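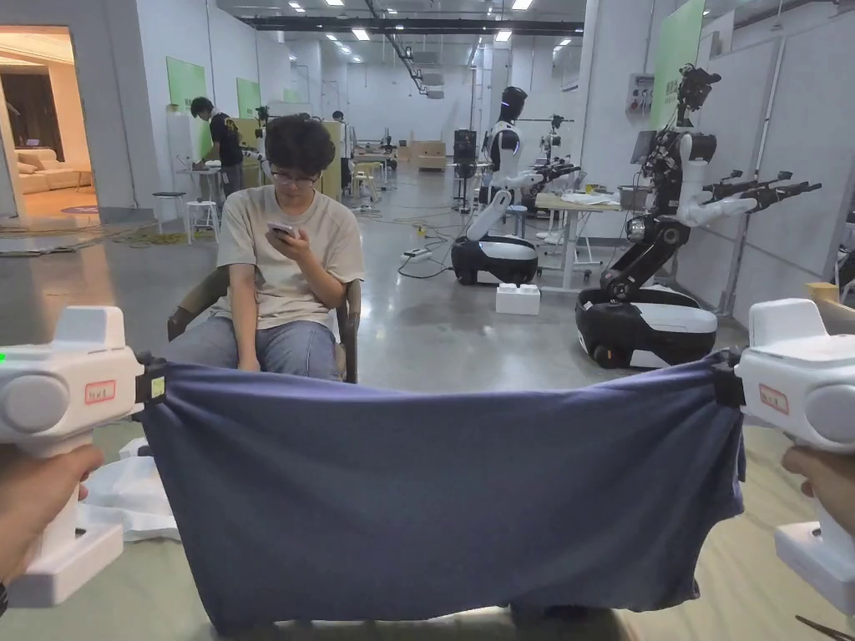

Journals > Household Practice > Articles > Section 4

4.2 Taking hold of the cloth

Most of us learned to fold beside somebody who was already good at it, and so we tend to forget how much of the work is done before the first crease is made. In the Hurnby sessions, we came to think of the opening hold as the real beginning of a fold. A large cloth taken by its two upper corners and stretched sideways will still sag in the middle, and the curve of its upper hem gives the folder a fair idea of how evenly it is being held (Figure 3, top). Softić and Grgić made much the same point in their earlier notes on bedsheets, and we are glad to lean on them.

A T-shirt is a fussier thing altogether. It has sleeves and a collar to look after, and a pull at the lower hem travels up through the body of the shirt in ways that a plain rectangle of cloth never has to put up with. We favoured the bed as a folding surface for shirts, as so many people do at home, partly for its size and partly out of plain habit.
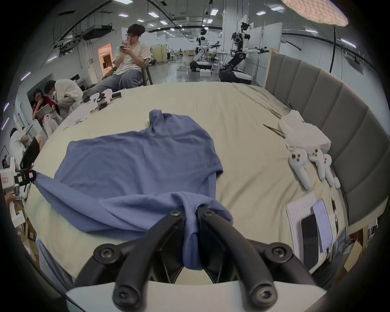

Figure 3. Opening holds. Top: a slate-blue cloth held up by its two upper corners. Bottom: a blue T-shirt spread on a bed, its lower hem pinched and bunched.

Habit deserves a kinder hearing than it usually gets in the literature on housework. Of the 58 people who wrote to us after the March call, a good many described smoothing a shirt from the collar down — often with a grandmother's name attached — and we have kept their wording wherever we could. Section 4.3 takes up the sleeves.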